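**Sorting out a shared play kitchen – real dishes or toy ones?**
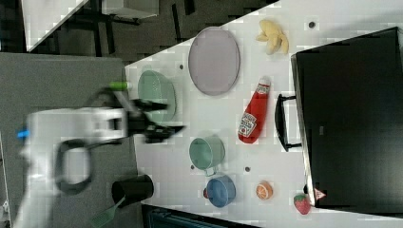
*The table mid-sort, ketchup and all.*

**flutholm_jhosep** – 8 May 2022

Hi everybody, Jhosep Tello again, from the Sturkstead playroom thread back in January. I'm finally going through our kitchen things and would love some opinions before I put it all away in the wrong place. We have a pale green bowl, the big oval plate in that grayish lavender, a mint green mug and a blue one, and then the play food: bananas, an orange slice and a strawberry. The red ketchup bottle has been traveling back and forth between the two groups for as long as I can remember, and I've stopped fighting it.

My question is whether you keep the dishes and the pretend food together in one bin or split them up. My two kids (and the cousins, when they're over) play cafe for hours, and I'd like them to be able to put things back on their own. The shelf I have for all this is only 30 inches wide, so I can't spread out much.

**birent_mama**

Oh, I love that plate color! We split ours. Food goes in a shallow basket and dishes go on the shelf where you can see them, mugs at the front. When it was all in one bin my son would dump the whole thing on the floor to get at one strawberry, every single time, and then of course he'd wander off and leave me with it.

**Genji Takagi**

I'm going to disagree a little, with affection. One bin, wide and low, no lid. Children don't sort the way we do, and if you give them two places to put things you'll be doing the second one yourself every evening. I ran a family daycare for 16 years and we tried every system there is – the single tub was the only one still in use by lunchtime.

**birent_mama**

Genji, I believe you about daycare, but at home with two kids? Mine was four when he learned "food basket, dish shelf" and he was proud as anything. I think it depends on the child.

**Genji Takagi**

Fair enough, and I'll admit mine were a bigger crowd. I'd still put the mugs in with the rest. Mugs on a low shelf get swept off with an elbow.

**au_and_oats**

Can I ask about the green spatula in the black cup? I like having the utensils standing up like that, but I'd move it up next to the toaster oven if that's what the big black thing is. We keep a real one in our kitchen and the spatulas live right beside it. Also, is the ketchup empty? If there's anything in it, please keep it out of the toy bin. Ask me about our rug.

**flutholm_jhosep**

Ha, I'll check the ketchup before it goes anywhere near a bin, thank you. I'm leaning toward the basket for the food and the dishes on the shelf, and if it falls apart I'll come back and tell Genji he was right. Does anyone have a basket they like that's shallow enough for a small person to reach into?

**birent_mama**

An old bread basket! Ours came from my mother's pantry and it's held up beautifully.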